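Nilum 2 - motion planning and control for two-arm workcells

Plan both arms together, run them together, and look back at everything they did.
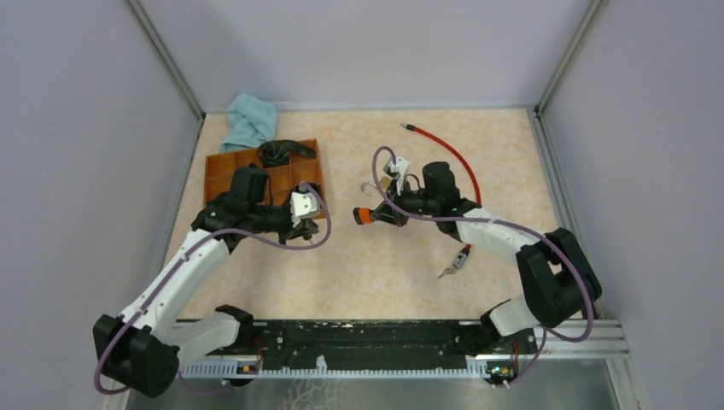
What it does

Nilum is the planning and control layer we always wanted on our own benches. You give it two arms, a description of the cell around them and a goal for each gripper, and it produces one timed plan for the whole setup. The arms share a clock and a world model, so when one of them is holding a part out over the middle of the table, the other one already knows how much room is left.

We love small, cluttered tabletop work, and that is what most of Nilum is tuned for: sorting trays, odd tools, floppy cords, handovers where the two wrists nearly touch. Big palletizing cells will run fine, but you won't see the interesting parts of the software there.

The planner

Version 2 has a new planner core called Fevex. It searches in the joint space of both arms at once and falls back to one arm at a time when the goals are far enough apart that it makes no difference. Replanning happens in the background while the current motion is still running - if a better path shows up in time, the arms blend into it without stopping.

You can pin either arm, set a preferred elbow side, or mark a region as shared so that only one gripper may enter it at a time. Walls, posts and table edges go into the cell file as simple boxes. You can measure them with a tape and be planning in the same afternoon.

Cables count too! Fevex carries a soft model of the dress pack on each arm, with slack and bend limits, and it will steer away from wrist turns that wind the cable up. This was by far the most requested feature after version 1, and it is our favorite part of the release.

Control

The control loop runs at 1000 Hz on a Linux machine with a real-time kernel. Position, velocity and impedance modes can be mixed, so one arm can hold stiff while the other gives way a little during a handover. Switching modes takes a single call and can be done mid-motion.

Grippers are handled as ordinary joints with a force limit. There are 17 gripper profiles in the box, and a profile is a short text file if yours isn't one of them.

Perception hooks

Nilum doesn't try to recognize objects for you. It takes poses or point clouds from whatever you already use, time-stamps them against the arm clock, and keeps them in the world model until they expire. Wrist sensors get their own calibration tool, Trodo, which moves each arm through a set of views and solves for the mount offset. A full pass on two arms takes roughly 66 seconds once the target is fixed down.

If an object in the gripper has been registered, it becomes part of the arm for collision checking. Unregistered ones can be given a padded cylinder or box, and for long thin things that's usually plenty.

Recorder and replay

Every run can be logged: joint states, commands, plans, rejected plans, sensor frames. The Ehlers viewer opens a log and lets you scrub through it with both the planned and the measured arm drawn together. Rejected plans show up in gray with the reason next to them. It's a wonderful way to find out that your back wall is entered two inches too far forward.

What you need

Two six- or seven-joint arms with a streaming interface
One Linux computer with a real-time kernel, wired network
Python or C++ for your own code
A graphics card is optional and only speeds up point cloud filtering

Current release

2.0, dated 2024-02-22. Cell files from version 1 load as they are, but cable models have to be added by hand. Known issue: pausing during a blend can drop the last sensor frame from the log.

Questions about fit, odd arms or odd grippers go to Theda Rothe on the planning team. Send your cell file along if you have one - she reads them with real pleasure.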